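Guides > Small Spaces > Setting Up a Room for a Craft Swap

Last updated: February

Doing a swap at ours again so I'm writing this down before I forget it. Works for yarn, fabric, beads, paper, whatever. You need a room, tables, cloths, tape and a marker. One person can set it up but two is a lot faster.

Start with the floor. Sweep first, tables second. I did it the other way once and ended up crawling.

Walk the route with your arms out. In the door, past the tables, back out. If you bump anything, move it now. Big tote bags need more room than you think. Leave a gap between tables wide enough for 2 people to pass, 40 inches if you can get it.

Cloths next. Plain colors, no patterns, small stuff gets lost on a pattern. Soft green or gray is good. Don't bother ironing. Clip the corners underneath if people will be leaning on it.
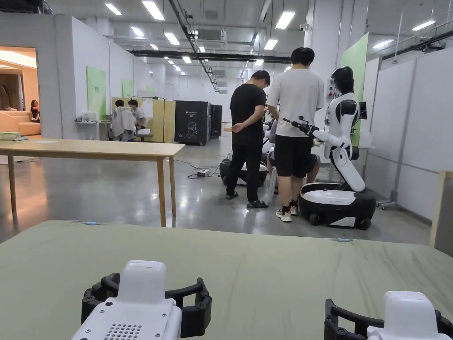
Cloth on the near table, bare wood on the one behind.

Leave at least one table bare. That one's for scissors, cutting, gluey things, drinks with lids. Tell people which is which at the door becuase they will not read the sign.

Labels. Masking tape on the table edge, thick marker, one or two words. YARN. BUTTONS. FREE. Da-eun Um does hers on folded index cards and they look nicer but they blow over every time the door opens. Tape stays put.

Sorting. Do it before anyone comes. Small things toward the back of the table, heavy stuff in front so nobody has to lift over. Beads go in jars or muffin tins, never loose. Last time we had 128 items logged and 23 left at the end, and most of those were zippers.

Tokens: one per item brought in, up to 2 extra for anything big like a bolt of fabric. Everett Brannigan wants to drop tokens completely. Maybe next time. For now keep a bowl by the door and hand them out as bags get emptied.

Lights on full, even in daytime. Matching thread in bad light is misery.

Packing up: leftovers in one box, tape off the tables same day (it gets gummy if you leave it overnight, ask me how I know). Shake cloths outside. Check under the tables for pins, then check agian with a magnet.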